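Work, Safety and Automation
Unit 2: Isolation and lockout when tasks pass to a robot
Course handout, Clirkside Centre for Technical Education

Purpose of this unit

Students will already have met the basic rule of isolation: before anyone works on a machine, its energy supply is shut off, and the person doing the work fits a lock and keeps the key. This unit looks at what becomes of that rule when part of the handling in a workplace is given to robot arms. It should be read together with the notes on risk assessment.

The case studied

The Prillotgate site of Telline packs and dispatches small hardware. Since August it has used two robot arms for picking and sorting, under a project known as Daza. Before the change, a shift of 12 people moved parts by hand between the benches. The same 12 are still employed, but their duties have been divided again. Fewer hours go on lifting and repeated reaching, and more on checking, clearing faults and preparing trays.

What changes for staff

The first change is in who approaches the machine. Under the old arrangement, maintenance fitters carried out nearly all isolations. Operators are now expected to clear a dropped or badly gripped item themselves, and those who do so must be trained and authorised to isolate the arm. At Prillotgate this training lasts 20 hours, taken in paid time.

The second change concerns attention. Staff interviewed for the case reported that the work was lighter on the back and shoulders but more tiring in other ways. Watching for a fault that seldom comes is harder than it sounds, and several asked for shorter spells at the monitoring station. Management agreed to rotate the post. Whether the spells are now short enough remains a matter of discussion between the two sides.

A third point is pay and grading. If operators take on duties that once belonged to fitters, the job description should say so. Students should consider how this might be settled before equipment is installed, and what tends to happen when it is left until afterwards.

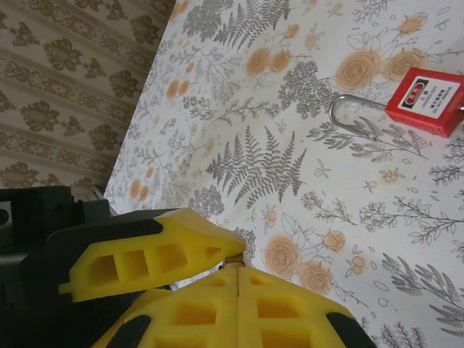 Prepared by the Course Tutor, Workplace Automation

Lockout equipment is made to be recognised quickly. The red padlock carries a label in Chinese and English, with the words "LOCKED OUT" and "DO NOT REMOVE". The wording is addressed to everyone on site, including those who have had no part in the work. In a mixed workforce the choice of languages on a label deserves the same care as the choice of lock.

A stopped arm is not necessarily an isolated one. It may be waiting for a signal, and a gripper may hold stored pressure or spring force after the supply is off. Local procedure must state how each source of energy is released and tested.

For discussion

Who should be allowed to isolate a robot arm, and who should decide?
What should happen when a shift ends and a lock is still in place?
How might monitoring duties be shared fairly among staff of different grades?

Written answers should be handed in at the start of the next unit.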